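About us

Zustov is a small company that gathers examples for machines to learn from. Our customers build the learning systems. We build the collections of movement, pictures and notes that those systems are trained on, and we love doing it!

We started in a single room in Prikham with one arm, one bench and a lot of enthusiasm. The first thing we ever recorded was an arm moving pegs from one tray to another, and we did it 253 times before we had a set we were willing to hand over. Half of what we learned that winter went into a notebook which is still on the shelf by the kettle (ask to see it if you visit, the early drawings are great fun).

What we do all day

An operator guides the arm through a task from start to finish: pick up a part, turn it, put it down, let go. While that happens we store what the small camera at the wrist sees, along with the position of every joint and how far the gripper is open. One go at the task is one example. Then the parts are moved a little, the operator takes a breath, and off we go again.
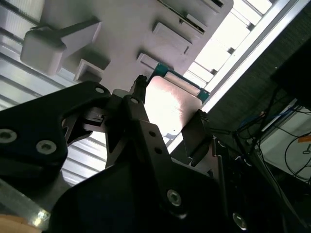

A good operator gets through 125 examples in a shift, and we would sooner have fewer than have tired ones. People slow down in a very particular way when they need a break, and a system trained on their work will happily learn to slow down too. So we swap over often, and everyone on the team takes a turn, including those of us who mostly write software.

We keep the mistakes as well. If a part slips and the operator recovers it, that goes in with its own label, and customers have told us these are some of the most useful examples they get. Only recordings with missing data are thrown out.

Our tools

The program we record with is called Tilix. We wrote it ourselves after a year of juggling spreadsheets, and it keeps the pictures and the joint readings in step, lets the operator add a note by voice, and shows at a glance which tasks need more work. It is plain to look at and very quick, and we are rather proud of it.

The largest set we have made so far is the Omerović collection, named after the street our second workshop is on. It holds 2,000 examples of handling small parts, and 928 of those were recorded again from scratch when we changed the fingers on the gripper. It was a long job and we'd do it again, the newer recordings are so much better.

Working with us

Most projects begin with a box of parts in the post and a short note about what the arm should learn to do with them. We try the task by hand first, then with the arm, and send back a small batch so you can see if it suits your system before we carry on.

We also run an open afternoon at the Prikham workshop every December, when visitors can have a go at guiding an arm themselves. Children tend to be very good at it. Wear something warm, the loading door stays open!

Page last updated 22/10/2026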